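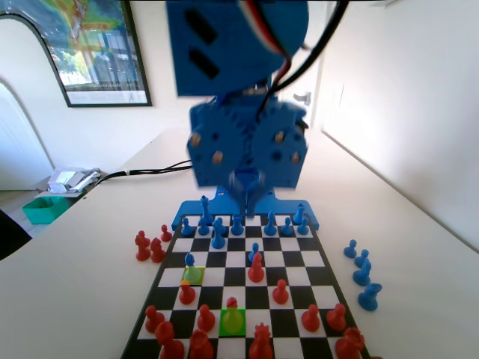
Does anyone know how the Jostlow early career fellowship treats shared projects? I'm in my second year as an assistant professor at Jarkthorpe and the form asks for one piece of work "led by the applicant." Mine is a shared project, and a colleague at Drulmont is equal lead on it. The department can only put forward 2 people and names are due in April.
Posted 3/2/26 by tenureclock

gradoffice_lurker
Shared lead is fine. I went through it with a joint project and had to add a statement of 400 words on which parts were mine. Your co-lead signs it too. Ask your chair for the template, it isn't on the public page. Don't go over the limit, they sent mine back at 460.

mbl_physics
No idea about Jostlow but the Lombardi one wouldn't take joint work at all when I applied. Might be worth checking.

oldlabcoat
The first reply is right, with one addition. The letter from your chair has to mention the co-lead by name and campus. Ours left that out and the application sat for weeks. Also the budget page is separate and has to be in your name only.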